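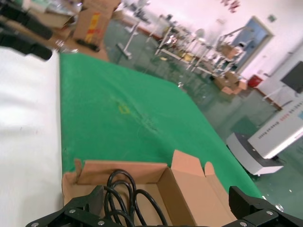 Vorex Retirement Services Introduces Updated Plan Document and Expanded Rollover Support for Small Employers

LOVBY, 5 March 2021 – Vorex Retirement Services today announced the release of an updated plan document for employers that sponsor a 401(k) plan through the firm, together with a new rollover support service for employees who change jobs or retire. The changes apply to all 1,482 employer plans on the Vorex recordkeeping system.

The updated plan document replaces the version that sponsors have used under the firm's small employer program. It brings together amendments that had previously been issued as separate attachments, and it revises the sections on eligibility, loans, hardship withdrawals and required distributions to reflect recent changes in federal law. Employers will receive a copy through the sponsor website, along with a comparison showing each section that differs from the document now in force.

"Many of our clients run their plans without a dedicated benefits department," the company said. "They have asked for a single document they can read from beginning to end, and for plain answers about which choices they need to make. The new document was written with those requests in mind."

What Sponsors Need to Do

Sponsors that wish to keep their current plan terms do not need to make new elections. They will be asked to review the adoption agreement, confirm that the business name, tax identification number and plan year are correct, and sign. Signed agreements may be returned electronically or by mail.

Sponsors that wish to change their plan terms may do so as part of the same process. Two optional provisions are offered for the first time. The first allows long-term, part-time employees to begin making salary deferrals before the date required by law. The second allows participants who have left employment to repay an outstanding plan loan by automatic bank payment, so that the loan does not come due in full when employment ends. Either provision may be adopted without the other, and there is no charge for adding them during the review period.

Employers that match employee contributions should note that the definition of eligible pay has been moved to the adoption agreement. The definition itself has not changed. Sponsors whose payroll is processed by an outside provider are asked to send that provider a copy of the signed agreement, including the page on which eligible pay is defined.

The review period will last six months. Vorex will send written reminders to sponsors that have not returned an agreement, and client service staff will be available by telephone during normal business hours.

Rollover Support for Participants

The new rollover support service is intended for participants who are moving money into or out of a Vorex plan. A participant may request help with completing forms, obtaining a letter of acceptance from the receiving plan or account provider, and confirming that a payment has been made out correctly. Vorex staff will join a call with the other institution at the participant's request.

A direct rollover from one retirement plan to another is generally not subject to current income tax or to mandatory withholding. When an eligible distribution is paid to the participant instead, the plan is generally required to withhold 20 percent for federal income tax, and the participant has a limited time in which to complete a rollover. Written materials explaining these rules have been revised and will be included with every distribution packet.

The service was tested beginning in January with participants in plans administered from the Plondo office. Comments from that test led the firm to shorten the incoming rollover form to two pages and to remove a requirement that certain requests be notarized. Spousal consent rules have not changed, and consent must still be witnessed where the plan requires it.

Rollover support is provided at no additional cost to participants. Service staff do not recommend investments and do not advise participants on whether a rollover is suitable for them.

Compliance Review

The legal text of the updated plan document was reviewed by Nazarenko Benefits Consulting, which has assisted Vorex with plan design and testing matters in the past. Nazarenko will also conduct a series of online sessions for sponsors and their accountants covering the new provisions, annual nondiscrimination testing and the timely deposit of employee contributions. Registration details will be posted on the sponsor website. Recordings will be made available to sponsors that are unable to attend.

Participants will receive a revised summary plan description after their employer has signed the new adoption agreement. Until that time, the existing summary remains in effect.

About Vorex Retirement Services

Vorex Retirement Services provides recordkeeping, administration and participant education for retirement plans sponsored by small and midsize employers. The firm is based in Lovby and maintains a second office in Plondo.

This release is provided for general information only and is not intended as tax or legal advice. Employers and participants should consult their own advisers regarding their particular circumstances. If there is any difference between this release and the terms of a plan document, the plan document will govern.

Media and sponsor inquiries may be directed to the Vorex communications office in Lovby.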